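Pão de milho em tempos de casa fechada

12 de abril de 2020

Desde março que não saio para além da padaria e da farmácia, e a padaria já nem conta, porque agora o pão faço-o eu. Comecei por necessidade e continuei por teimosia. A minha avó fazia broa todas as semanas no forno do quintal, em Vrettos, e eu passei a infância a vê-la amassar sem nunca me lembrar de lhe perguntar uma medida que fosse. Ela também não saberia responder, coitada, era tudo às mãos-cheias e a olho, e o sal provava-se na massa crua, com o dedo.

O que tenho é um caderno da minha tia, com a capa desfeita, onde alguém escreveu a lápis "500 de milho, 300 de centeio, água a ferver, fermento da véspera". E mais nada! Nem tempo de forno, nem quanto descansa a massa. A primeira broa saiu-me um tijolo (comemo-la na mesma, em sopas de leite, que cá em casa não se deita pão fora). A segunda abriu-se toda por cima como deve ser, mas por dentro vinha húmida e colava-se à faca. Foi só à quinta que o meu marido pediu outra fatia sem eu ter de olhar para ele primeiro.

O segredo, se é que lhe posso chamar assim, está em escaldar bem a farinha de milho e depois ter paciência. Deita-se a água a ferver, mexe-se com a colher de pau, tapa-se com um pano e vai-se à vida. Eu aproveito para telefonar à Yuk-lan Yang, minha vizinha de cima há uma data de anos, que também anda às voltas com pão, embora o dela seja daquele branquinho e fofo que se desfia como algodão. Trocamos fermento pela escada: eu deixo o frasco no patamar, toco à campainha e desço, ela abre a porta e grita-me obrigada lá para baixo.

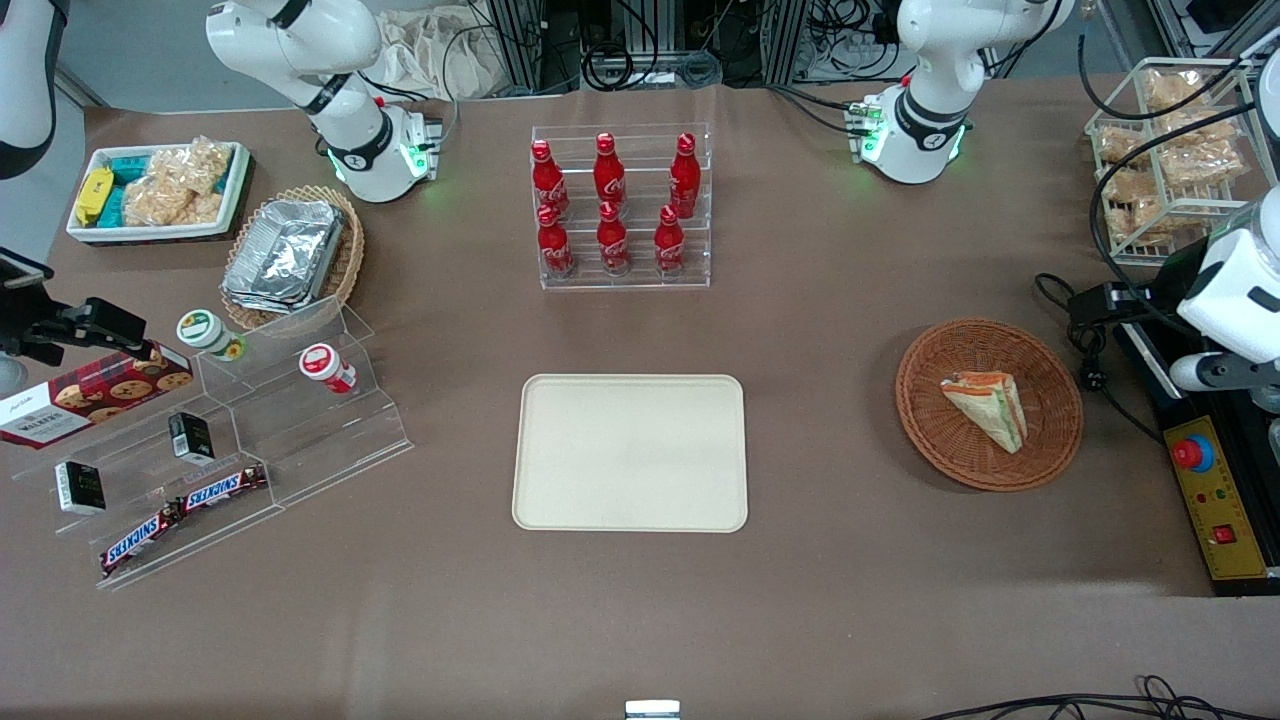 O fermento é que dá trabalho a manter. Chamei ao meu Cirau, que era o nome de um cão que tivemos, gordo e sempre com fome, e dou-lhe farinha e água todas as manhãs antes do meu próprio café. Nos primeiros dias não fez bolha nenhuma e eu já o dava por morto, mas a Yuk-lan mandou-me esperar e tinha razão. Quando está no ponto cresce até ao dobro e cheira a iogurte, a maçã, um bocadinho a vinagre. Guardo-o num frasco de vidro no armário por cima do fogão, que está num desgoverno, com os frascos uns atrás dos outros, e bem me fazia jeito um expositor em degraus, de acrílico transparente, como esse das seis garrafas de Coca-Cola em duas filas de três, para ver de uma vez só o que tenho. Anteontem fui buscar a erva-doce e trouxe os cominhos. A broa comeu-se, mas não recomendo.

Quanto ao forno, o meu é elétrico e velho, e aquece mais do lado esquerdo. Ponho-o no máximo com um tabuleiro lá dentro, polvilho a broa com farinha, dou-lhe uma volta na tigela para ficar redonda e deixo-a cair de uma vez no tabuleiro quente. A meio viro-a. Depois bate-se-lhe com os nós dos dedos por baixo e, se soar a oco, está cozida.

O meu pai, que fez 71 anos fechado em casa e a quem cantámos os parabéns pelo telefone, diz que a broa da mãe dele levava uma folha de couve por baixo. Não me lembrava nada disso! Mas, assim que ele falou, veio-me à ideia o desenho dos veios marcado na côdea. Amanhã experimento, se a Yuk-lan ainda tiver couves. Depois conto como correu, e quem tiver receitas de avó com as medidas todas faça o favor de as deixar nos comentários.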